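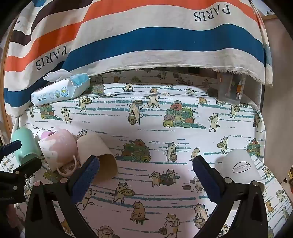 Cups on a printed sheet, seen from one of the hand-held grippers used in the Malledik collection.

The case for untidy data
Opinion, by Ruba Tannous
28 May 2023

Research groups that teach robots by demonstration have long preferred a clean table. The objects are set apart, the background is plain and the lighting does not change. Results obtained this way are easy to compare, and they have served the field well. It is my view that they should no longer be accepted as sufficient evidence that a method is ready for the home.

The Malledik collection, begun in January, took its demonstrations in furnished rooms. Cups of plastic and paper were gathered on a mattress, over a sheet covered in cartoon cats, with a striped cover hanging behind. A soft surface gives way and a cup on it leans. The printed figures compete for attention with the objects to be grasped.

My colleague Natália Vilela trained one policy on 373 such demonstrations and another on the same number from a bare table. In 150 trials on bedding that neither policy had met, the first completed 99 and the second 75. The gap is moderate, and one study does not settle the matter. Critics at Aguiar have fairly observed that cluttered recordings take longer to check, and that failures in them are harder to trace to a single cause.

Those costs should be met openly in project budgets. Funding bodies could ask that every proposal on household handling set aside part of its collection for rooms in ordinary use, and that scores from such rooms be reported separately. The Ista group has already adopted this practice for its own reports, and Proler is considering it.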